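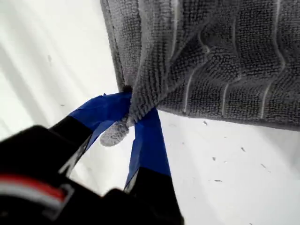 *Iolanda Amaral and Venkatesh Sastry*

# Chapter 2: Looped-Pile Fabrics

A looped-pile fabric is a cloth in which an extra set of yarns stands up from the base as closed loops. Terry toweling is the most familiar case. The loops increase the surface area of the cloth, and the spaces within and between them take up water. The base holds the loops in place and carries most of the load when the cloth is lifted, wrung, or hung.

Texture is the first thing to record about a pile fabric. In the gray terry cloth that opens this chapter, the loops read as small rounded nubs set in tight rows, and pale ribs follow the folds. Ribs of this kind are useful to the student: they curve where the material bends, so the path of a fold can be traced without touching the cloth.

## 2.1 Terms

**Ground.** The base structure, made of ground warp and weft in woven terry.

**Pile height.** The distance from the ground to the top of an uncrushed loop.

**Pile density.** The number of loops in a stated area of cloth.

**Mass per unit area.** The mass of a conditioned specimen divided by its area, given in grams per square meter. A specimen of 499 g/m² cut to 1,000 cm² has a mass of 49.9 g.

## 2.2 Folding and Handling

A pile fabric folds in a wider curve than a flat fabric made from the same yarn. Loops on the inside of the bend press against one another and resist further closing. Loops on the outside spread apart. A towel held at one point therefore hangs in a few broad folds, and its stacked height depends on pile height as well as on the number of layers.

Section 2.3 covers the measurement of stacked height. The worked data come from 46 hand towels tested in the Lins laboratory by Mirela Rangel. Readers who have not yet studied plain weave should review Chapter 1 before going on.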